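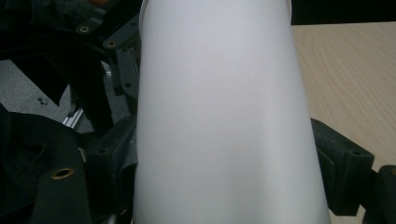
4.2 Building the gripper at home

I built the first Cropper in my spare room and the second one at Flonevside, the shared workshop where Seren Prothero and I rent a bench between us. I'll describe the second build, because the first had a pivot that I glued shut by mistake and it taught me more about solvents than about grippers.

The plates and brackets are all plastic. I wanted to be able to take the whole thing apart on a kitchen table with one hex key, so every joint that moves, and most of the ones that don't, gets a screw. My early version had screws going straight into the plastic. That was fine for a week or so, and then Huw Wynne borrowed it for an afternoon and came back with two stripped holes and a very sorry face. After that I went over to brass inserts wherever a part has to come off more than once (the finger arms, mainly). They take a bit of practice. I press mine in slowly with an old soldering iron, stop just before they're flush, and finish by pushing the part down against a flat steel block. If you go all the way with the iron the insert sinks and the screw pulls it crooked.

The fingers come in from either side and close on the object together. I tried three linkages before this one and I'm still not sure it's the best, but it's the one that keeps the finger blocks near enough parallel over the range I care about. Parallel matters a lot for round things! On a box you can get away with a sloppy angle, but a smooth cylinder will squirt forward out of the grip the moment the tips start to toe out. Tapered ones are worse — the object wants to walk toward its narrow end, and you end up squeezing harder and making it walk faster.

Figure 3. A smooth white object with a gentle taper, between the dark plates on the left and the finger block on the right. Brass-colored eyelets are set into the arms and the lower plate.

For this section I ran 200 grasps by hand, 100 on straight-sided objects and 100 on tapered ones. I counted a grasp as good if I could lift the object clear of the table, turn my wrist over and back, and set it down where I'd picked it up. The gripper managed 186 good grasps out of the 200. All of the failures but two were on tapered objects, and in nearly every one of those I'd grabbed too close to the narrow end. Hefin Skyrme repeated a handful of the failures with his own build and got the same slide in the same direction, so I don't think it's only my clumsy hands.

I should say something about stiffness. With a firm squeeze the arms bend outward a little, and I could feel it before I could measure it. Huia Faulkner suggested ribs on the inside of the bracket, which helped, and then a thicker plate at the base, which helped more and made the tool heavier than I like. My wrist gives out before the battery does. I went back to the thin plate with ribs for everything reported here, and the thick one is in the parts folder under Fastard if you have stronger arms than me.

Two notes if you're copying the build. Fit the finger blocks last, with the arms already closed, and tighten them a quarter turn at a time from side to side. And check the pivot screws after the first long session, as mine had all backed off a bit (thread lock fixed that, the removable kind). Shiela Bautista is putting together a version with softer finger faces, and we compare the two in Section 4.3.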